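**Sutcliffe small parts sort-out - progress report to Hodero**
August 22, 2018

Grant period one, second report. Short version: the sorting is going fine, the labeling is behind, and we need a decision on boxes before September. 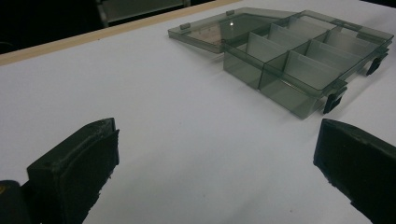

Delholm wrote back after the last report to ask why we don't just keep the parts in the jars they came in, as the jars are free and people already know which one is which. Fair question, and it came up at the bench too, so I'll take it first.

**Jars vs. boxes**

Jars are fine for one kind of thing. Ours hold mixed lots - wood screws with machine screws, washers at the bottom, a fuse or two, the odd picture hook. To find one M4 nut you tip the whole jar out on the table and then put the whole jar back. Most people don't put the whole jar back. Hence the coffee can of "misc" that was mentioned in the application, and which is now three coffee cans.

Divided boxes with a hinged lid fix most of this. Tinted clear plastic, so you can see into the compartments from the side without opening up. Lid folds right back and can take the handful you're picking through. They stack if you don't overfill them. Jars stay for the big stuff - coach bolts, hinges, anything that won't lie flat in a compartment.

So: not getting rid of all jars. Delholm can keep theirs.

**Where we are**

- Loose stock counted at the start: 1,581 pieces, not counting nails. Nails were weighed, not counted, and that's how it'll stay.
- Fasteners sorted by type: done.
- Fasteners sorted by size inside each type: done for metric, halfway for inch sizes. The inch sizes are slow. Number 6 and number 8 wood screws look the same to everybody after lunch.
- Electrical bits (fuses, crimp terminals, strain reliefs, lamp switches): sorted by type, not tested. Fuses need to go on the meter before they go in a box. Have not started.
- Sewing notions for the mending table: sorted, boxed, in use. Snaps and hooks-and-eyes share a box. Buttons got their own after some discussion.
- Labels: behind. See below.

**Boxes**

We asked for 10 in the budget. Bought 2 to try first, as agreed with you, different makes. Both have been used at the bench for long enough to have a view.

First one - fixed partitions, stiff, nothing creeps under the dividers. Latches feel thin but have held so far. Compartments a bit narrow for adult fingers, so you end up tipping it to get the small washers out. Fine once you know.

Second one - removable dividers. Sounded better on paper. Small washers slide under the dividers every time it's carried anywhere, and you get a mixed box again by the end of the week. We've moved it to the mending table where the stuff is bigger and it does OK there.

Recommendation is to buy the remaining eight in the fixed type. Slightly cheaper as well. We would like a yes or no on this before placing the order with Stalilport, who quoted us on the full lot and will hold the price until the end of September. If it's a no please say what you'd prefer, we can't do much more sorting without somewhere to put it. Right now sorted metric is sitting in sandwich bags with the size written on in marker. It works but the bags split.

**Bench and layout**

White top was a good call. Small dark parts show up on it straight away, small silver ones less so, and for those we've been putting down a sheet of dark felt. Cost nothing, came out of the mending scraps. There's a strip along the edge of the table that helps but does not stop things rolling off completely. Would like a tray with a lip at some point. Not asking for money for it in this period.

Sorting goes better with one lot on the table at a time. We tried running fasteners and electrical side by side to save time and ended up with crimp terminals in with the washers, took most of a session to undo. Won't be doing that again.

Rule at the bench now:

1. One jar or can out at a time
2. Tip onto the felt or straight onto the white
3. Pull out trash first - bent, stripped, rusted through
4. Type, then size
5. Into the box or bag, label on, jar back on the shelf empty or not at all

Number 5 is the one that slips.

**Labels**

Plan was printed labels on the front wall of every box, one per compartment row. Problem one, the label covers the bit you look through, and looking through is half the reason for a clear box. Problem two, the labels we had left from the tool library project are 2 inches wide and the rows aren't.

What we're trying: a card inside the lid with the layout drawn out, one square per compartment, size written in pencil so it can change. Type only on the outside, short side, where it shows when they're on the shelf. Done this way for the notions box and people seem to find things. Will do the fastener boxes the same unless you object. It does mean the card has to be redone when someone re-arranges a box, and someone will.

Bought a pack of 100 index cards for this, receipt is with the others.

**Money**

On budget. Spent so far is the trial boxes, the cards, markers and a replacment set of calipers (old ones read wrong below a quarter inch, which explains some of the earlier sorting). The calipers were not a line in the original budget - I moved it from "sundries" and there's enough left in sundries to cover the rest of the period. Tell me if that should have been asked first and I'll do it properly next time.

Box money is untouched apart from the trial pair. Nothing owed to Stalilport at present.

**What slipped and why**

- Labels, see above. Three weeks behind.
- Inch sizes. Underestimated, plain and simple. The application said one month for all fasteners and it should of said two.
- Fuse testing. Meter was out on loan to the lamp repair sessions. It's back now.
- The printed "where things are" sheet for the wall. No point printing until the boxes are final.

**Next, through the end of September**

- Finish inch sizes
- Test fuses, throw out the dead ones
- Order boxes (waiting on you)
- Lid cards for every box as it's filled
- Move sorted stock out of the bags
- Recount when it's all boxed, so the final report has a proper before and after. Expect the after number to be lower, a fair bit of the stock is scrap.
- Wall sheet, if there's time

**Need from Hodero**

1. Yes / no on the fixed-partition boxes
2. OK, or not OK, on the calipers
3. Whether you still want the nails weighed again at the end. Would rather not but can do

Receipts attached seperately. Next report goes in when the boxes are full.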